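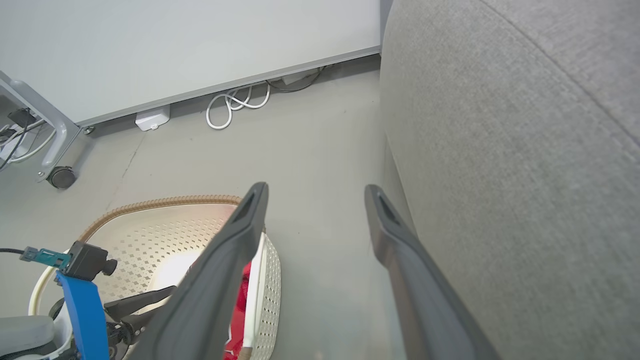 **1/**
データ集めの仕事について、少しずつ書きます。私の日本語はまだ勉強中なので、変な言い方があったら教えてください。

**2/**
今の課題は「床の近くの片付け」です。人間が腕を遠隔で動かし、その動きと手首カメラの映像を一緒に記録します。一回の動作を、私たちは「一本」と呼びます。今日の目標は50本でした。

**3/**
机の上の課題と比べると、床の近くはかなり難しいです。ソファのような大きい布の面がすぐ横にあると、指の先と布の距離が手首カメラの映像だけでは分かりにくいです。私は操作のとき、いつもより遅く動かします。

**4/**
でも、遅すぎるデータも困ります。Inna Vasylenkoさんに先月言われました。「あなたの動きは丁寧ですが、途中で止まる時間が長いです。モデルは止まることも覚えますよ」。それから、迷ったら止まらないで、その一本を捨てて最初からやり直すことにしています。

**5/**
捨てた記録も消しません。`discard` という印を付けて別のフォルダーに入れます。理由も短く書きます。例えば、

- 指が布に触れた
- 物を二回つかんだ
- 操作者が迷った

三つ目を正直に書くのは少し恥ずかしいです。

**6/**
かごについて。穴がたくさんあるかごは、光の入り方で見え方がよく変わります。内側が明るく光る時間もあります。最初はカーテンを閉めて撮りたいと思いましたが、Sorin Kosさんは反対でした。使う人の家では、朝も夕方もあるからです。今は時間帯を分けて撮っています。

**7/**
ケーブルも同じ話です。床のケーブルを全部片付けてから撮ると、映像はきれいになりますが、きれいな部屋しか知らないモデルになります。Dretbyの最初のデータがそうでした。机の下にケーブルがある部屋では、評価の点がとても低かったです。

**8/**
布の物は、形を毎回変えます。丸めたり、半分に折ったり、かごの縁にかけたり。色もできるだけ変えたいのですが、私が持ってくる布はなぜか赤が多いです。来週は違う色を探します。

**9/**
記録の名前の付け方で、まだ悩んでいます。今は「部屋_課題_操作者_番号」です。9月に始めたときは操作者を書いていませんでした。あとでTùng Đồngさんの記録と私の記録が混ざって、分けるのに2日かかりました。これから始める方は、操作者の名前を最初から入れてください。

**10/**
今日の結果です（2022-01-29）。
使える記録：50本
捨てた記録：20本

捨てた分の多くは「指が布に触れた」でした。ソファの横は、腕を入れる角度をもう少し考える必要があります。

**11/**
質問をいただいたので追記します。「触れた記録も、失敗の例として使えませんか」。使えると思います。ただ、今の学習では成功の例だけを入れています。失敗の例をどう混ぜるかは、Innaさんと相談中です。決まったら、この続きに書きます。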